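Review: the Liltia two-arm bench kit, after a summer in a shared workshop
5 min read
Print | E-mail
41 shares | 2 comments

Our workshop bought the Liltia kit in June, after a long argument over whether to spend the money on a second lathe. I did most of the assembly and have used it more than anyone else, so the review fell to me. We paid full price. Liltia has not seen this text.

The kit comes as two boxed arms, a mounting rail, power supplies, two wrist camera mounts and a bag of 282 fasteners, sorted by length but not by thread. Sort them again before you start. The manual is clear on the arms and thin on everything else. It gives one page to the rail and half a page to cable routing.

Assembly took three evenings. The joints go together well and the screw holes line up. The rail is stiff, and ours has picked up plenty of scuffs with no effect on anything. The enclosure isn't part of the kit. We put up pale panels on three sides with metal strips in the corners, and used a dark stone-patterned top. If I did it again I would pick a plain top. The veins look fine but make it harder to judge where a fingertip is when you watch through the cameras.

Our usual exercise is sorting markers and pens. They roll, they come in different thicknesses, and they are cheap to replace. A perforated basket sits at the left edge, and the mixed colors stay in the middle where both arms can get at them.

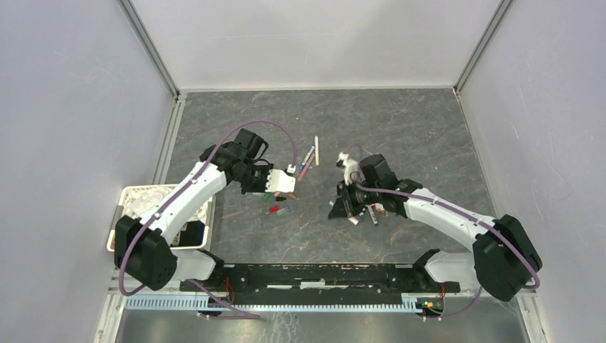

Reach and grip

Both arms reach the center of the top without trouble. The corners at the back are harder, and the left arm has to pass over the basket to do much of anything, which is our layout and no fault of Liltia's. Move your basket farther back if you have the room.

The grippers are narrow and close evenly. Thick markers are easy. Slim ones lying flat are a nuisance, and the height has to be set with care or the fingers scrape the top. We replaced the stock finger pads with a set from Losono after a few weeks. They cost more than they should, but they hold a smooth barrel better.

Working the two arms close together is the part that takes practice. The software will slow both arms when the grippers get near each other, and the default distance is 100 mm. That is too cautious for small objects. We brought it down in steps and wrote the final value on the wall next to the power switch.

Cables

This is the weak point. The purple cable runs along the outside of each arm, over the wrist and around the big black joint, and it needs slack in several places. Too little and it pulls at the connector by the camera mount. Too much and it droops down over the toothed strip in front. I bought a pack of Grgić clips for $179, which covers both arms with spares, and I resent the price. Liltia should include something similar.

The small electronics at the right end of the rail are left exposed. Plan on making a cover. We still haven't.
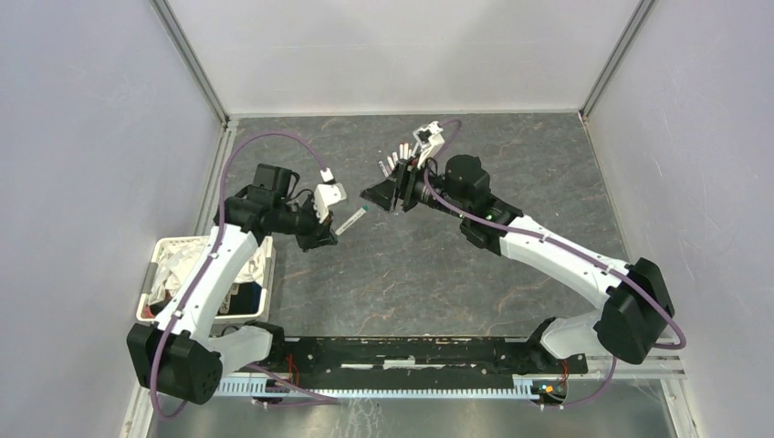

Kilcombe: We have had the same kit since spring and I agree on the cables, but I wouldn't pay for clips. Hook-and-loop straps from the hardware store do the job. Leave a loop at the elbow the width of your hand and check it at full stretch before you power up. My bigger complaint is the slowdown setting, which goes back to the default after every update.

Reply from the reviewer: Ours resets too. I should have put that in the review.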